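Redcombe Parcel Lockers: Frequently Asked Questions

Last updated Monday, May 25, 2026

Where are the lockers?
The main bank is on the ground floor of the Sobczak Building, next to the loading dock entrance. It has 133 compartments in three sizes. A smaller bank of 12 large compartments is inside the Heltum Road gatehouse.

Who can use them?
Any tenant or employee with an active Redcombe site badge. Visitors and contractors on day passes cannot receive parcels. If your company uses a shared mailbox, ask your office manager to add you as a named recipient.

How do I address a parcel?
Use your full name, your company name, the building name and your four-character locker code. The code is shown under Account in the Vendereo portal. Parcels without a code are sorted by hand and take one extra working day.

How do I know when something has arrived?
Vendereo sends an email when the compartment door closes on your parcel. The email contains a six-digit pickup PIN. Text alerts are off by default and can be turned on under Notifications.

I did not get a PIN. What now?
Check your junk folder first. If the carrier shows the parcel as delivered and you still have no email after two hours, open a ticket with the tracking number. Do not ask the carrier to redeliver while the ticket is open.

How long can a parcel stay in a compartment?
Two working days. After that it moves to the holding shelf in the dock office, and the original PIN stops working. Bring your badge to the dock office to collect it. Parcels still on the shelf after 12 working days go back to the sender.

What is the weight limit?
40 lb per compartment in all sizes. Heavier items go straight to the dock office and are logged there.

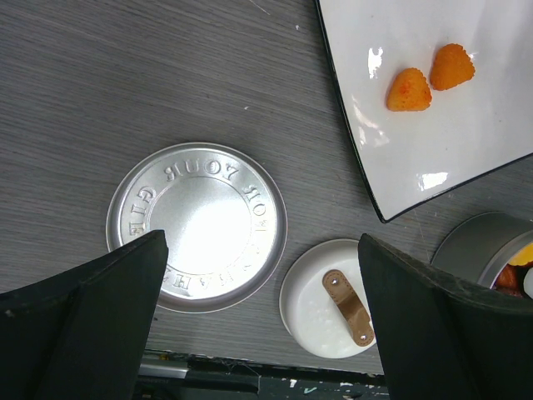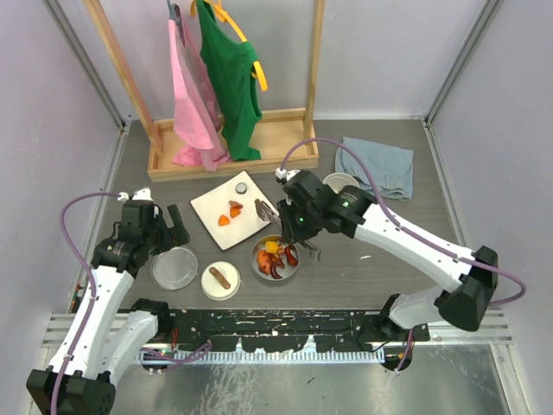 Site Logistics, Inbound and Mail Services

Can I send parcels from the lockers?
Yes, if the label is prepaid. Select Drop Off on the screen, scan the label and place the parcel in the compartment that opens. Outgoing parcels are collected once each working day at 3 p.m. Anything dropped off later leaves the next working day.

What may not be placed in a locker?
Perishable food, live plants or animals, pressurized containers, loose batteries, and anything that carries a hazard label. Chemical deliveries must be booked through the dock office before they are ordered.

Can a coworker pick up for me?
Yes. In the portal, open the parcel record and choose Delegate. Your coworker receives a new PIN and yours is canceled. Do not forward your own PIN, as the system records the pickup against your badge.

The door did not open, or it opened on an empty compartment.
Press Report on the screen before you walk away. This locks the compartment and saves the door log. The dock office checks reports every hour from 8 a.m. to 5 p.m.

Are the lockers available on weekends?
The Sobczak bank is open at all hours to badge holders. The Heltum Road bank follows gatehouse hours and is closed on Sundays and site holidays.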